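Ticket 117: obituary page cuts off the last paragraph
Product: Stikico memorial pages
Site: Dunne Funeral Home
Status: open, in the sense that a wound is open

Obituaries longer than 135 lines lose everything after "She is survived by." This is the one part families read twice. We've had a great-grandmother on the home page since breakfast, survived by a blank space.

Clearing the cache did nothing. Pasting the text in again lost the same lines, so at least it's consistent.

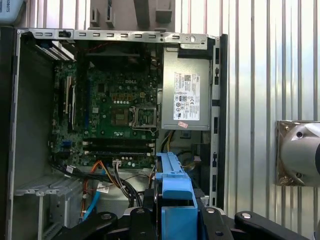
I also tried a plain browser with no add-ons, and the printed folder version from the Skirard template. The folder prints fine, all 9 grandchildren present. Only the web page drops them.

Look for a curly quote or a dash copied from the church bulletin. The importer stops reading when it meets one.

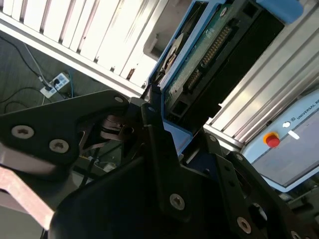 Stikico support: Please check whether the baptism verse was pasted with its footnote marker. We've seen the importer take that as the end of the notice.

It was. Took the marker out and got the children back, but not their spouses, which will make for a lively luncheon. 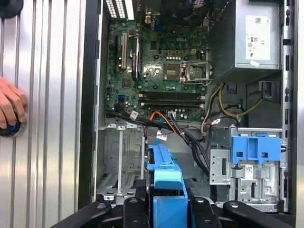

Kumine hosting: Your text field is still capped from the old plan. We've raised it, so save the notice again after 4 p.m.

Saved at 4:10. Spouses restored. Pallbearers now listed twice. Leaving this open.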